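Barbu Gripper Kit, for small tabletop arms

Kit without motor: $100
In stock, ships from the shop in one flat box

I started making these in May because I was sick of breaking the fingers on my own gripper. The first Barbu was a mess of hot glue and leftover brackets, and it still worked better than the thing it replaced! This version is a proper kit - you get everything you see in the parts list below, you put it together on your own bench in an evening, and you end up with a gripper that can hold something soft without squashing it flat.

What's in the box

Two fingers, black
Housing, black, with the slot already cut
Mounting plate, drilled for the Miltier wrist pattern
Bag of 30 screws (you will drop a few, so there are spares)
Two rubber pads and a strip of extra pad material
Cable, with the plug already crimped on
Printed build sheet, four pages

Not included: the motor, the arm, a screwdriver. Any small servo with the standard spline will fit. I use the Mivier one myself, and if you want me to add it to your order just say so in the notes box at checkout and I'll send you a new total.

Specs

Weight, built, with motor: 493 grams
Opening between fingers: 100 mm
Power: comes from the arm through the supplied cable
Control: works with the Halo board, or anything else that can talk to a hobby servo

Will it fit my arm?

If you have a Miltier arm, yes, straight on. If you have something else, measure the holes on your wrist plate and email me before you buy. I've drawn up adapter plates for a bunch of home-built arms already and I'm happy to do another (I like doing them, please ask). The files for the plate are free to download either way, so if you have access to a printer at your shared shop you can try the fit before spending a dime.

Building it

Do the fingers first, then the housing, then the motor. Page three of the sheet shows the cable going in on the wrong side - it goes in from the back, sorry, I'll fix that in the next print run. Snug the screws down by hand and don't use a power driver on the housing. Leave a bit of slack in the cable where it passes the last joint, then move the arm by hand through its whole range before you switch anything on.

The question I get more than any other is whether it can hold floppy stuff. Wood blocks are easy, any gripper can do a wood block. Handles, cloth and fuzzy things are where the rubber pads earn their keep, and I'd set the closing force low and creep up from there.
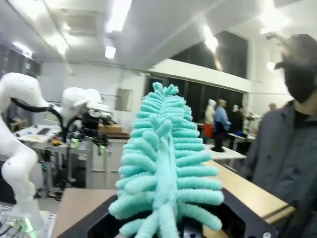

Barbu Workshop
7 October 2021

A microfiber duster is my favorite thing to practice on, and I'd tell any new builder to get one. Grab it low and keep it upright, so all those soft loops have room to spread. Start with slow moves and plenty of clear space on the table, then try passing it from one spot to another once you trust your settings.

Spare fingers and pads are on the parts page. If you snap a finger in the first month, email me a photo and I'll mail you a new one, no charge.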